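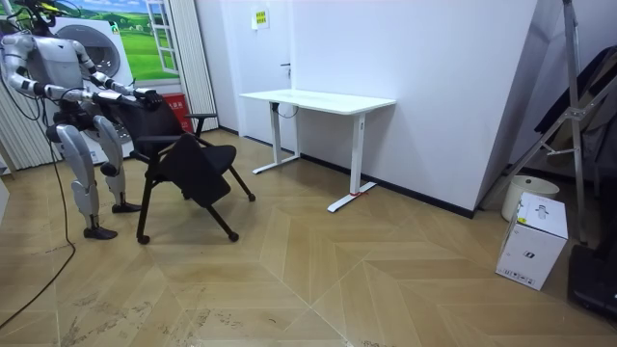 Squeaks, Wobbles and Scratches: Getting Another Few Years Out of Your Chairs

I have a soft spot for tired chairs. My husband says we own more of them than we have people to sit down, and he's right, but half came from the curb and all they needed was a screwdriver and a free evening. So many good chairs get thrown out over one loose bolt! These are the things I do over and over, in no special order.

Tighten everything first

Before you buy a single part, flip the chair over onto an old towel and go around every screw and bolt you can find. Chairs get leaned back in, dragged and sat on sideways, and the hardware works its way out a little at a time. I snug each bolt up until it just grabs, go around again, and only then tighten for real. If you crank the first one all the way down, the last one won't line up and you'll be saying words the kids shouldn't hear.

A bolt that keeps backing out gets a drop of the blue threadlocker (the blue, please, the red is a bear to undo). Let it sit overnight.

Hair in the casters

Ugh. If your desk chair drags or leaves gray marks, pull the casters and look at the axles. Most of them pop straight out of the leg with a firm tug, and a flat pry bar helps with the stubborn ones. I use a seam ripper to cut through the hair and thread, then tweezers, then an old toothbrush with dish soap. Dry them well before they go back in. A tiny bit of dry silicone spray on the axle is plenty — oil just collects more fuzz.

I do ours every June when the windows are open and I don't mind sitting out on the back step with a bucket.

Squeaks

Squeaks are sneaky. Have somebody sit and rock while you crawl around listening. On our office chair the noise I blamed on the seat came from the armrest, where two pieces of plastic rubbed together. A scrape of candle wax between them and it hasn't made a peep. For wooden chairs it's nearly always a joint, and wax won't help you there.

Loose rungs

My neighbor Nicanor Tapia taught me this one. Don't squirt new glue on top of old glue! Pull the rung out, scrape off the crusty stuff from the rung and from inside the hole, then use fresh wood glue and a strap clamp. No clamp? A loop of rope twisted tight with a wooden spoon does fine. Wipe the drips with a damp rag right away, leave it alone for 24 hours, and make sure all the legs are flat on the floor before you walk off. I forgot that last part once and made myself a lovely rocking chair.

Cleaning fabric and mesh

Vacuum first with the brush end, and get down into the crack at the back of the seat (I have found 3 earrings that way, none of them matching). Then a teaspoon of dish soap in a bowl of warm water, whipped up with a whisk, and use only the suds. Dab, don't scrub. Go over it with a clean damp cloth and let it dry for a good 10 hours with a fan on it. Try a hidden spot first if you don't know what the fabric is.

Saving the floor

Stick-on felt pads fall off because the chair feet are greasy. Wipe each foot with rubbing alcohol, let it dry, press the pad on hard and leave the chair upside down until morning. Check them when you sweep, too — a pad full of grit is just sandpaper with a nice name.

Next time I'll get into reweaving seats, which I've been putting off until my thumbs recover from the last one.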